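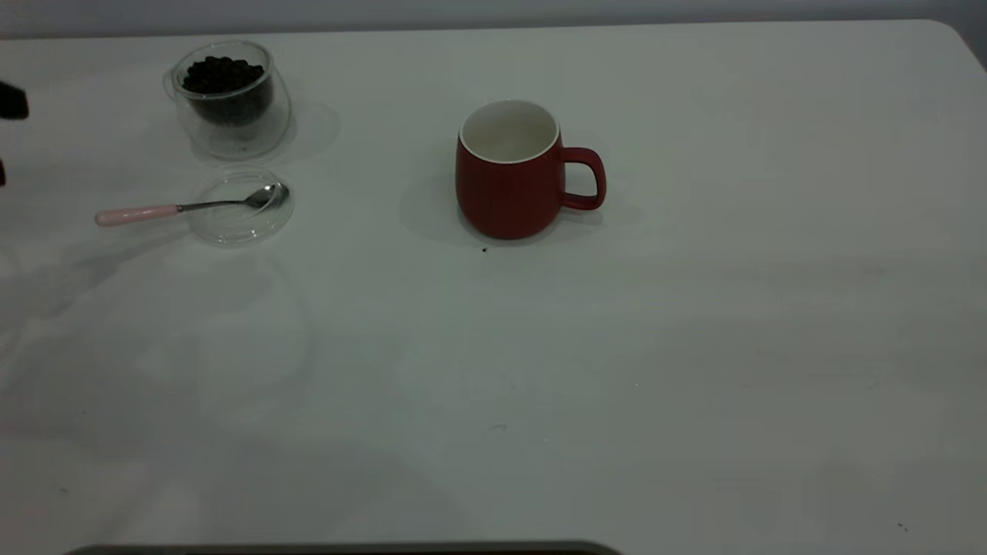
Our school robotics club has entered the kitchen task at the Belton schools day in April, and I've somehow ended up as the grown-up in charge of the arm, although I teach geography and only offered to unlock the room! The task is simple enough to say out loud. The arm has to pick up a teaspoon, take a scoop of coffee beans from a glass cup and tip them into a mug, all inside 100 seconds. The mug gives us no bother at all, being a great big red thing on a white table, and the pupils had the arm finding that on their first Saturday. The spoon is our misery. It lies with its bowl on the clear glass lid and its pink handle reaching over onto the bare table, so it isn't flat on anything, and the gripper either shuts above the handle or gives it a nudge and sends the bowl skating across the glass.

We've recorded 50 practice runs by steering the arm by hand, and trained on those using the Kendar software that came with the kit. It does the right sort of thing, in the right sort of order, but it is always a little bit off with the spoon. The rules let us put the things where we like, as long as the spoon starts on the lid and the mug starts empty. The pupils are very attached to the layout they've got and I would rather not upset them a few weeks before the day, but if it's the layout that's wrong I'll be brave and tell them.
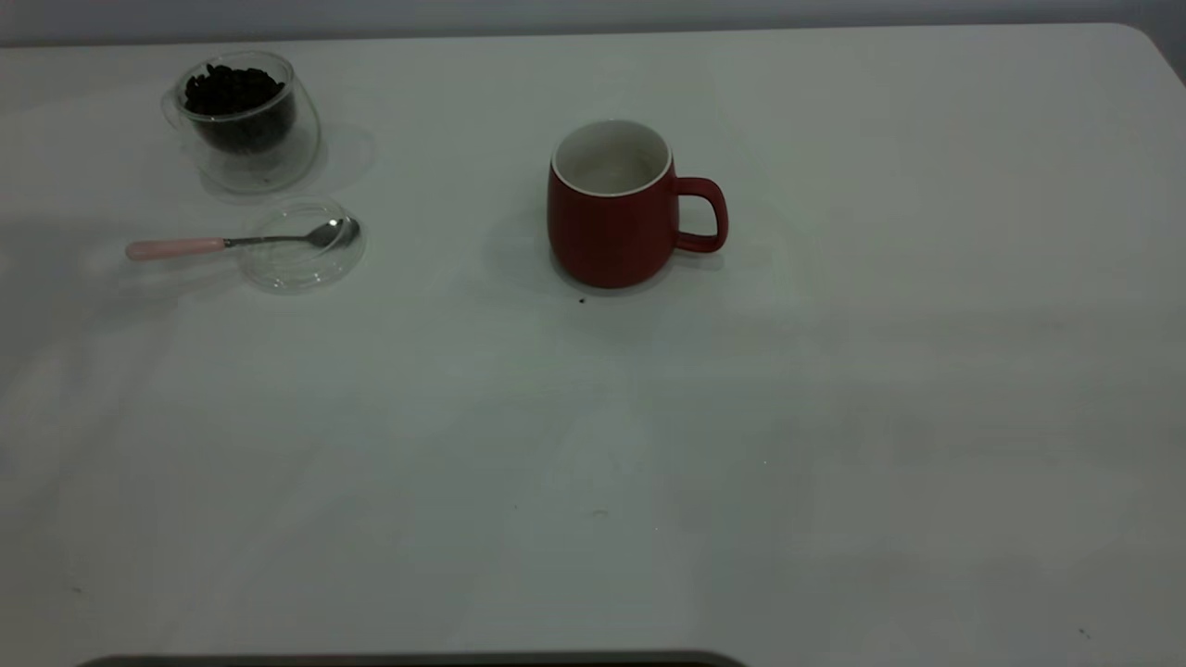
Our table layout: beans in the glass cup, spoon across the lid, red mug to the right.

Is it more practice runs we need, or a different way of picking up the spoon? Any help very gratefully received, and please go gently with the technical words.

Asked by Melahat Tokgöz

3 replies

Hjørdis Tangen

Hello Melahat, and well done for taking it on. I've helped with a club for a good few years now and I think every one of our teams has had a spoon year, so you are in good company.

I'd leave the layout alone for now and look at where your drivers are gripping. Have them take hold near the end of the handle, over the part that rests on the table, and not up by the thin silver neck. The neck is narrow and it's up in the air, so a tiny error in height means a miss. At the handle end you have the table underneath to work from. Ask them to come straight down, stop for a moment, close, stop again, and then lift. Those little pauses feel silly when you're the one steering, but they made a huge difference to ours.

The other thing is to check whether all your pupils drive the same way. We had one lad who came in from the left and his sister who came in from above, and the poor arm learned a sort of average of the two and hit the lid every time. If yours are mixed, pick one way and record again, even if it means throwing out runs that looked perfectly nice. It's a sad afternoon but there is usually cake at ours.

Do also shift the spoon a finger's width here and there between runs, or it will only ever learn the one spot. Same with the angle.

Quentin Lefèvre

More data. We had 339 runs and it was still poor, went up to 489 and it was fine. Clear glass on a white table is hard for any camera so maybe put a dark cloth down.

Volkan Dursun

I agree with nearly all of what Hjørdis has written, but please read your rules before you try Quentin's cloth, as our event had a line about table coverings tucked away on the last page and we only found it on the morning. If cloths are out, try moving your lamp about until the rim of the lid shows up better on the camera view. It costs nothing and the younger ones enjoy being lamp monitor.

One more small thing: a strip of thin rubber on the inside of each finger. We cut ours from an old bicycle inner tube and stuck it on with double-sided tape. A smooth handle slips round in hard fingers, and then the bowl turns over and you have beans all over the floor. Record your new runs after you've put the rubber on, as the grip will feel different. Good luck to all of you at Belton, and do come back and tell us how you got on!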